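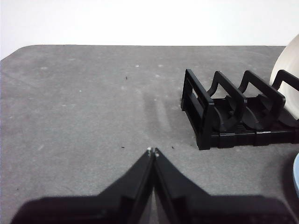

What can I do for pale marks on a speckled grey table that do not leave with washing? I moved to my flat in December and the table came with it. I keep the black plastic dish rack at the right side, standing directly on the table, and there are a few faint pale smudges on the surface, near the colour of the specks, so in the evening I almost do not see them. In the morning I see each one. I tried dish soap and a soft cloth, two times. The surface is matte and I am afraid to make a shiny place if I rub more. I do not know the material, the landlord also does not know. Our water is hard, the kettle becomes white very quickly. Should I buy a tray to put under the rack, or is it already too late for this?
Posted by Gava

If your kettle goes white then it's most likely limescale from drips. Mix white vinegar and warm water, half and half, and try it first in a corner. I say the corner because you don't know what the top is, and vinegar is bad for real stone. Lay a damp cloth on the mark for 2 minutes, wipe, rinse with plain water, dry with a tea towel. Don't use the green scourer, I ruined a laminate bench with one and it cost me $85 to have the patch looked at and be told it was permanent.
And yes to the tray. It's never too late for a tray.
Virkeck

just put the rack on the sink, problem solved
Dukus

I would add one thing to what Virkeck wrote. Before vinegar, check that it is not a soap film, it looks very similar. Wipe one mark with hot water only, change the water, wipe again, and let it dry completely. If the mark is weaker, continue like this for some days and leave the vinegar in the cupboard. I had the same at my old place — it was too much detergent in the cloth, and every cleaning made it worse.
For the tray, measure the rack with the plates in it, as the big ones can drip outside the base.
Shin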